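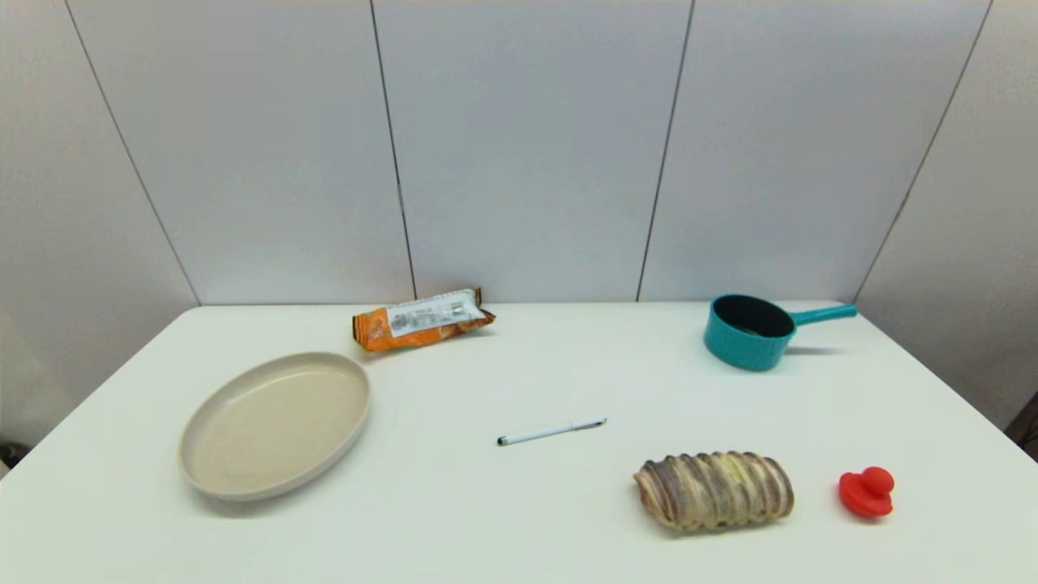
Lahcen El Ouafi bakes at night and teaches in the afternoon. His bakery, Nisden, is at 1119 Ezzat Avenue in Durncombe, in a building that used to sell carpet. I met him at 1:30 p.m., after the lunch counter had closed and before a class of home bakers was due to arrive. He had been up for eleven hours and was eating toast.

The bakery makes some 200 loaves a night. Most of them are plain white and wheat pan loaves, which surprises people who come in expecting something fancier.

"I like a pan loaf," he said. "It fits in a toaster. People here buy bread for sandwiches and for their kids, and they want the same bread they had last week. I could make twelve kinds, and I'd throw out nine of them."

He learned to bake from an aunt, who made flatbread every morning and sent the trays down the street to a shared oven. El Ouafi carried them as a boy. He said the walk taught him more about timing than any job he had later. If he stopped to talk to a friend, the dough was over-risen by the time it reached the oven, and his aunt could tell how long he had stopped.

After that he worked in hotels, mostly on the pastry side, and did not care for it. "Sugar work, chocolate work, a lot of standing in a cold room," he said. "I was okay at it. I was never going to be very good."

He opened Nisden with a used deck oven and a Zorkik mixer that he still runs every night. The mixer has had two new belts. The oven has been more trouble, and in January one side of it quit completely. For almost two weeks he baked everything on the other side, in smaller batches, and started work at ten in the evening to get it all done. He has since had it rewired.

The classes began after customers kept asking him the same questions. Why is the middle gummy? Why does the braid split? He would answer at the counter while the line got longer.
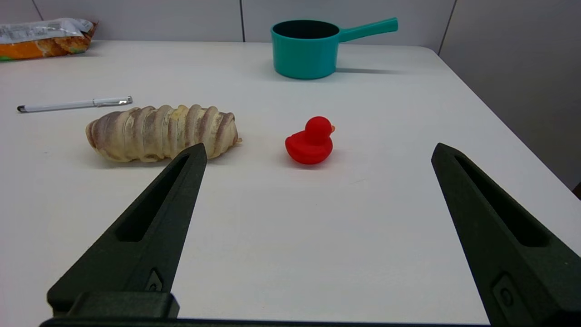
A white tabletop in front of a paneled wall.

He teaches one dough in the first class, a soft one with egg and a little oil. It can be shaped as a round or rolled out for a braid. He has his students weigh everything, water included, and he won't give cup measurements even when asked.

"Somebody scoops flour one way and gets 200 grams," he said. "The next person scoops it and gets a lot less. Then they both tell me the recipe is wrong. Buy a scale. It doesn't have to be a good one."

The most common mistake he sees is adding flour during kneading. The dough sticks, people get nervous, and they reach for the bag. He tells them to cover the bowl and leave it for fifteen minutes instead. Usually it comes back easier to handle. The second most common mistake is slicing too early, and he admitted he does that at home himself.

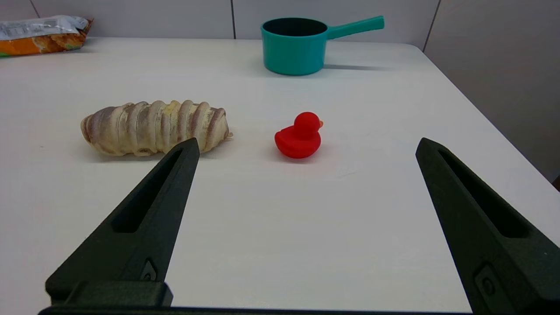
Braiding is where the class slows down. El Ouafi starts everyone on 3 strands and says he sees no reason for most people to go further. He wants the strands a little fat in the center and thin at the ends, and he wants the braid loose, so the dough has somewhere to go in the oven. He also wants space to roll. A home table usually looks something like the one here, with the loaf sharing it with a red rubber duck, a teal saucepan and a crumpled snack bag, and his advice is to move all of it before the flour comes out. A strand should be rolled with both hands, from the center outward, without stopping to steer around anything.

I asked what he does about students who want to make sourdough right away.

"I tell them they can. I don't stop anybody," he said. "But if you haven't made bread with regular yeast and you start with sourdough, and it comes out flat, you don't know which part went wrong. Was it the starter, was it the kitchen, was it you? With yeast from a packet, it was probably you."

His own plans are modest. He would like a second baker so that he can take one night off a week, and he has been looking for one since last summer. Two people have tried it and left over the hours. He doesn't blame them. He would also like to bring back his aunt's flatbread, which he sold for a few months in the first year and dropped when it took up too much of the oven.

"Now the oven works on both sides, so maybe," he said.

By then the first students were at the door, one of them carrying her own rolling pin. He told her she wouldn't need it, put his plate in the sink and went to get the scales.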